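Renting with Granerent in Skemwood: your questions answered

How do I book a viewing?
Call the office or fill in the form on our contact page, and we'll get back to you the same day if we possibly can. Evening viewings run until 7 p.m., and we do a few on Saturday mornings too - those go quickly, so please ask early.

What does the deposit cover?
The deposit is $500 on every one-bedroom apartment in the Plukelard building. It covers damage beyond ordinary wear, and we promise we're not going to fuss over a nail hole or a scuffed baseboard.

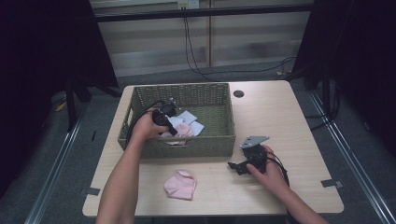 You'll get a move-in checklist with your keys, and we'd love it back within the week, so please take your time going through the rooms and write down anything at all that bothers you.

Are pets allowed?
Yes, and we're always happy to meet them! There's a one-time pet fee of $300, whether you have one cat or two. Larger dogs are welcome on the ground floor only.

Is there laundry in the building?
There is, down in the basement next to the bike storage. The machines take cards, and the door locks at 10 p.m. so the folks in the apartments above can sleep.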